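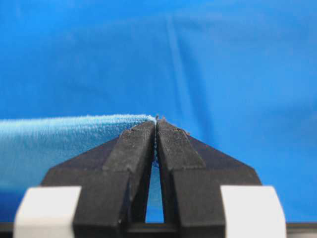 *Hellblaues Handtuch auf Blau*

# Eisentabletten: Fragen, die ständig kommen

Stand 22/10/2026. Zusammengestellt von Aisyah Teoh, Versandapotheke Homum. Ersetzt keinen Arztbesuch, bitte auch den Beipackzettel lesen.

## Brauche ich überhaupt Eisen?

Müdigkeit alleine sagt wenig. Kann Eisen sein, kann Schilddrüse sein, kann Schlafmangel sein. Erst Blut abnehmen lassen, Ferritin und Blutbild, dann kaufen. Auf Verdacht wochenlang schlucken ist keine gute Idee, zu viel Eisen schadet auch. Und wenn ein Mangel da ist, sollte jemand nach der Ursache schauen. Starke Regel, Magen-Darm, Ernährung, häufiges Blutspenden.

## Wann einnehmen?

Am besten nüchtern, morgens, eine halbe bis ganze Stunde vor dem Frühstück. Mit Wasser. Wer das vom Magen her nicht schafft: zum Essen geht auch, es kommt dann halt weniger an.

## Kaffee dazu?

Nein. Schwarztee auch nicht, Milch auch nicht. Ein, zwei Stunden Abstand. Orangensaft ist ok.

## Muss Vitamin C dazu?

Muss nicht. Ein Glas Saft reicht völlig, die Brausetabletten mit 1.000 mg kann man sich meistens sparen. Wir verkaufen sie trotzdem, ja.

## Jeden Tag oder jeden zweiten?

Kommt drauf an, was verordnet ist. Es gibt Untersuchungen, nach denen die Einnahme jeden zweiten Tag gut aufgenommen wird und den Magen weniger ärgert. Mit der Praxis besprechen, nicht selber umstellen, vor allem nicht in der Schwangerschaft. 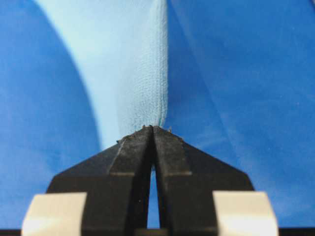 *Weich, hellblau, mit Saum*

## Mein Stuhl ist schwarz. Schlimm?

Unter Eisen normal. Dunkelgrün bis schwarz, hört nach dem Absetzen wieder auf. Anders, wenn er teerig-klebrig ist und auffällig riecht, oder wenn Bauchschmerzen oder Schwindel dazukommen: dann am selben Tag zum Arzt.

## Verstopfung, Übelkeit, was tun?

Häufigste Beschwerde überhaupt. Viel trinken, Ballaststoffe, Bewegung. Hilft das nicht:

- zum Essen nehmen
- niedrigere Dosis (vorher fragen)
- anderes Präparat, manche vertragen Tropfen oder Kapseln besser

Nicht einfach aufhören und uns nichts sagen. Anrufen.

## Ich nehme noch andere Medikamente

Dann bitte melden, bevor Sie bestellen. Die Klassiker:

- **Schilddrüsenhormone:** Abstand halten, in der Regel mehrere Stunden. Schilddrüse morgens, Eisen später am Tag, klappt bei den meisten
- **bestimmte Antibiotika** (Tetracycline, Chinolone): binden sich mit dem Eisen, wirken dann schlechter. Abstand je nach Mittel, steht im Beipackzettel
- **Magensäureblocker:** Eisen wird schlechter aufgenommen
- **Calcium, Magnesium, Zink:** nicht gleichzeitig

Liste ist nicht vollständig. Im Bestellformular gibt es ein Feld für "weitere Arzneimittel", das wird leider fast immer leer gelassen. Bitte ausfüllen, wir lesen das wircklich.

## Wie lange?

Monate, nicht Tage. Das Blutbild erholt sich meist früher als der Speicher, deshalb nach Anweisung weiternehmen, auch wenn man sich wieder fit fühlt. Kontrolle oft nach 12 Wochen, Termin macht die Praxis.

## Dosis vergessen?

Auslassen, normal weiter. Nicht doppelt.

## Duvmont oder Druvby, was ist der Unterschied?

Bekommen wir oft rein, die Packungen sehen sich ähnlich. Duvmont sind Filmtabletten, Druvby sind Tropfen zum Einnehmen. Die Dosierung lässt sich nicht eins zu eins umrechnen! Wer wechselt, bitte kurz durchrufen. Tropfen können die Zähne verfärben, also verdünnen und danach den Mund ausspülen.
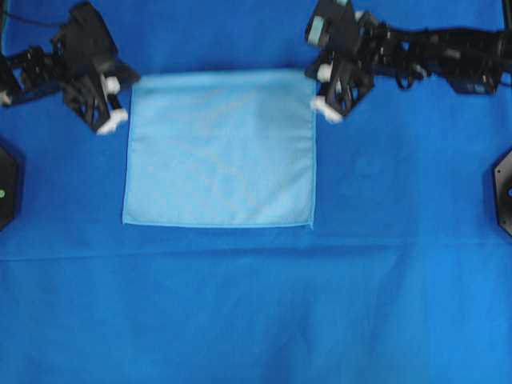 Seit September führen wir beide auch als Großpackung. Preis steht im Shop, hier schreib ich keinen mehr rein, der ist dann eh wieder veraltet.

## Kinder?

Nur nach ärztlicher Anweisung. Und ganz wichtig: Eisentabletten sind für kleine Kinder gefährlich, auch in kleiner Menge. Sehen aus wie Bonbons. Hoch wegstellen, am besten abschließen. Hat ein Kind welche geschluckt, sofort Giftnotruf oder 112, nicht auf Beschwerden warten.

## Schwanger oder stillend?

Bedarf ist höher, heißt aber nicht automatisch Tabletten. Werte anschauen lassen, Dosis von der Praxis oder der Hebamme abklären. Kombipräparate für Schwangere enthalten oft schon Eisen, also nicht doppelt nehmen.

## Geht es auch übers Essen?

Zum Vorbeugen oft ja. Fleisch, Linsen, Kichererbsen, Haferflocken, Kürbiskerne. Pflanzliches Eisen mit etwas Paprika oder Zitrone dazu. Bei einem richtigen Mangel reicht das in der Regel nicht.

## Brauche ich ein Rezept?

Viele Präparate sind ohne Rezept zu haben. Ob die Kasse was übernimmt, entscheidet sich am Einzelfall, bitte dort nachfragen.

## Lieferung

Verschickt wird aus dem Lager Siliņa. Sendungsnummer kommt per Mail, auch in den Spam schauen. Angebrochene Packungen können wir nicht zurück nehmen, ungeöffnete auch nur bei Fehllieferung oder Schaden.

## Frage nicht dabei?

Kontaktformular, Betreff "Eisen", Bestellnummer dazu. Bei akuten Beschwerden bitte nicht schreiben, sondern in die Praxis oder zum Notdienst.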